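Does a Fuller Trash Can Mean a Messier Family?

People love to say that one kind of family throws away more than another. Before you believe it, ask how they know. Did anyone weigh the trash? Who picked the day?

Take the town of Osgate. A sign there once said each home threw out 27 pounds of trash a week. That sounds like a fact. But the weighing was done in December, when people toss boxes, wrapping paper and leftovers. Would you get the same number in a quiet month? Maybe not. One week is a thin slice of a year.

Then there is the word "recyclable." You see it on bottles and bags. It tells you that something could be recycled somewhere. It doesn't promise that your town will do it. Some places take yogurt cups and some don't, so check the local list before you trust the label.

"Biodegradable" is slippery too. It means tiny living things can break it down. How long does that take? In what kind of soil? If the package doesn't say, you haven't learned much.

Big, hard things are tricky as well. They are often made of several parts fixed together, and those parts may need to be sorted before anything can be reused.
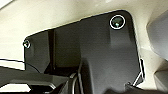

A dark gray panel with a round fastener near one corner.

Try a test at home. Weigh your trash bag on the same day for seven weeks and write down each number. Are they all alike? If one is much bigger, what went into the bag that week?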